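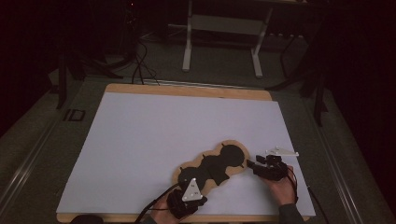 I finally made it to the October open day at Plastent, and I'm so glad I went! I'd been telling myself every year that I'd go, and every year something came up. They had 8 stations going this time, spread over two rooms, and visitors could wander in and out and ask anything they liked. I spent most of my time at the puzzle station, where the work is done with a pair of handheld grippers, one in each hand, and each one has a white marker plate on top. The tray sits in the middle of a big white board down on the carpet, so you end up kneeling or crouching to get a good look (my knees had opinions about that by noon). Three dark pieces, a tray shaped like a string of overlapping circles, and I could have stayed all afternoon.

I did get a turn! Picking up a piece is easy enough, but lining it up with the hole is another story when you can't feel the edges with your fingertips. It took me 12 tries to get one round piece to sit flat, and the kid after me did it in two. The staff were very nice about it.

The people at the station told me they collect roughly 200 runs on a good day, mostly the same few puzzles over and over, and that the demonstrations feed into a project called Clultisance. I asked if it gets boring. One of them said the afternoons do, a little, and that they switch hands or swap trays when it gets bad.

Across the hall Flilent had a talk on sorting small parts, 40 minutes with questions. I caught the second half. It was standing room only and pretty warm in there, but the questions were good, especially one about what happens when a part lands upside down.

Coffee was at the Diệp stand by the front door, free until 3 pm. Go early if you want a pastry. Parking is behind the building, and the side entrance is the one with the ramp.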